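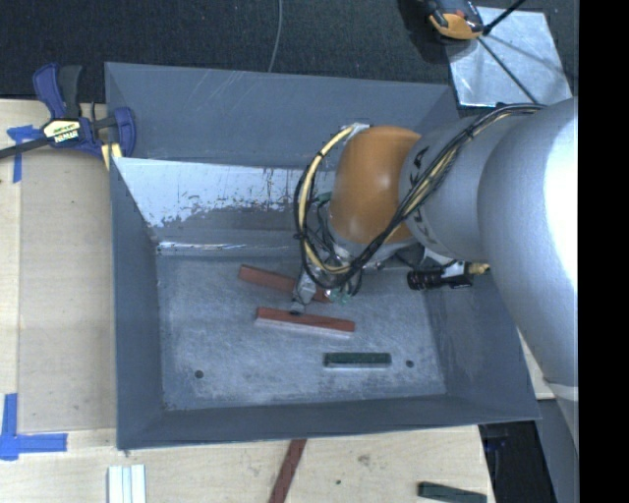
Senyo Akpalu wrote in to say that short bars are better off in a rack, and that a bin "only turns into a pile with walls around it." That can happen. A bin of bars works fine on a bench if it is kept shallow, and this page covers how we set ours up at the Drotbridge shop and how we empty and clean them.

## What you need

- A metal bin with sloping sides, wide enough that the longest bar lies flat on the floor of it
- A solid table or bench
- A stiff brush and a few rags
- Masking tape and a marker
- A notebook or stock sheet

## Choosing the bin

Measure your longest bar first. Add a hand's width at each end and look for a bin with a floor at least that long. Measure the floor and not the rim. With sloping sides the rim is a good deal bigger, and a bar that fits across the top may end up propped on the slope.

Sloping sides do have a benefit. A bar dropped near the edge slides down to the floor, and you can get your fingers under the end of one lying by the wall. In a straight-sided tote the last few bars are a nuisance to pick out.

Plastic bins are lighter, and we used a Rakent one for a while. Sharp bar ends gouged the floor and the dirt stayed in the gouges. Metal gets scuffed and scratched too, but it still brushes clean.

## Setting it on the bench

1. Clear the tabletop and wipe it down. Grit under a metal bin will mark a wood top badly.
2. Set the bin down empty, with the long side facing you.
3. Press on each corner. If it rocks, shim the low corner with folded card.
4. Leave room on one side to lay bars down as they come out.

Don't drag a loaded bin to a new spot. Take the bars out, move the bin, and put them back.

## Loading the bars

1. Brush each bar and check the ends for burrs. File off anything that catches a rag.
2. Lay the bars in by hand, one at a time. Don't tip them in from a box.
3. Keep to a single layer, with gaps. A bar that is touching its neighbors along its whole length is hard to pick up with gloves on.
4. Point them more or less the same way. A bar sitting at a slant does no harm as long as nothing is on top of it.
5. Stop when you can't see much of the floor — the rest goes back on the shelf.

Colors can share a bin. Reddish brown and dark green are easy to tell apart against a blue-gray floor, even in poor light. If two kinds look alike, give them separate bins, or put a tape flag on one kind before it goes in. Length is a weaker way to tell them apart, as a short bar can look longer than it is when it lies at an angle.

## Taking bars out

Take the ones on top first if any have crossed. Lift from the middle and keep the bar level. Picking up by one end swings the other end into the wall of the bin, which chips the edges and makes a racket.

Write down what you took before you walk away. Our stock sheet, the Pravine one, has a line for kind, length and initials. It is numbered by bin, so the bench bin is 452 and the shelf behind it is 8. Any numbering will do if it is also marked on the bin.

## Cleaning

We clean the bench bin on Saturdays. The routine was last changed on 10 March 2018 and goes like this:

1. Take all the bars out and lay them on a rag.
2. Brush the floor of the bin toward one corner, then tip the dust into the trash.
3. Wipe the floor and sides with a dry rag. Use a damp one for oil, then dry the metal right away.
4. Run a finger along any new scratch. A raised edge should be taken down with fine paper, 200 grit or close to it.
5. Wipe the bars and load them again as above.

Replace the tape label when the marker starts to fade.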